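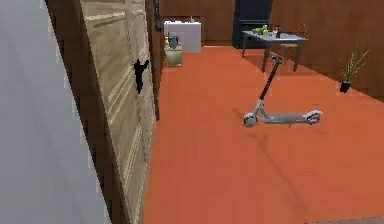
Nukameo (demonstration gathering)

Nukameo is a method, and the software of the same name, for gathering examples from which a household robot can learn its chores in simulation. It grew out of an older tool, Zuldale, which did much the same thing but crashed when two drawers were open at once. The output is a set of demonstrations, each a recording of joint positions, gripper commands and camera views from the first movement to the last.

Overview

A person steers a simulated arm through a task, usually with a hand controller and a fair amount of muttering. The learning system is later trained to copy the movements, though not, so far, the muttering. Rooms are furnished from a shared library whose idea of domestic taste is broad: a kick scooter may stand on an orange-red floor within reach of a table with bottles on it, and a potted plant may keep to its side of the room. Clutter of this sort is left in on purpose, as a system trained only in tidy rooms tends to take the first untidy one badly.

Table tasks

Most sessions are spent at a table. A typical layout has a paper towel roll, a white mug and a green-handled knife on a white top, with the gripper brought in over the back of the table beside the mug. Small square markers on the gripper resemble the printed tags used on real arms. Reaching for a mug sounds like the easy part of the job, and new operators go on believing so for most of a morning. 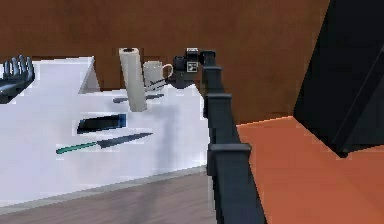 Recording and review

Each attempt may run for up to 90 seconds, after which the software ends it without sympathy. Finished attempts pass to a checking program called Anar, which throws out those with long pauses or sudden jerks. A standard set for one task holds 200 accepted demonstrations. The first public set, covering several tasks, was meant to hold 500 and closed at 1147, mainly through a disagreement over what counted as a different task.

See also

Zuldale; Anar; imitation learning; teleoperation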